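3.2 Puesta a punto de la celda de platos

La celda Rudomia se montó en el laboratorio de Eltholm en julio, dos brazos sobre mesa blanca, una cámara de muñeca por brazo y una de cabeza. Calibración ojo-mano por el método habitual, repetida tras cada cambio de dedos. Total de episodios grabados: 2536, de los cuales 207 se descartaron por desfase entre relojes. El resto se usó tal cual - sin recorte ni correción de color.

Exposición de las cámaras de muñeca: fija. Con la automática el blanco de la mesa arrastraba el balance y los bordes claros se perdían. Enfoque también fijo, bloqueado con tornillo. Revisar al arrancar, por la mañana, antes de mover nada.
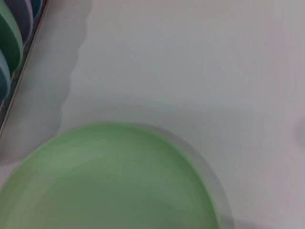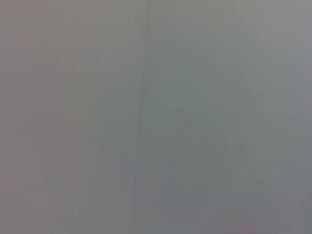
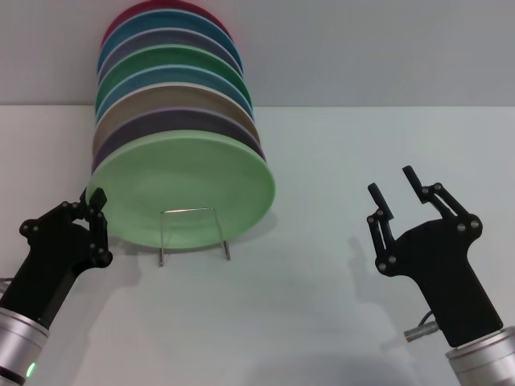
Figura 4. Arriba y centro, vistas de muñeca; abajo, vista de cabeza, con la pinza izquierda en el borde del plato verde menta y la derecha abierta.

Arabzadeh objeta que una exposición fija solo traslada el problema al montaje, y que habría que recalibrar cada vez que cambie la luz de la sala; propone un patrón de grises pegado en la base del brazo y una lectura por turno. De acuerdo en parte. El patrón se probó en 17 sesiones y la deriva quedó por debajo del ruido del sensor, asi que no se mantuvo.

Mantenimiento: limpieza de lentes cada 339 ciclos, apriete de los pasadores de la pinza en la misma parada. El cable de muñeca es el punto débil - dos sustituciones, ambas en el brazo derecho. Recambios de Hivbridge, mismo conector. Después de cambiar cable, comprobar el cero de apertura y repetir calibración.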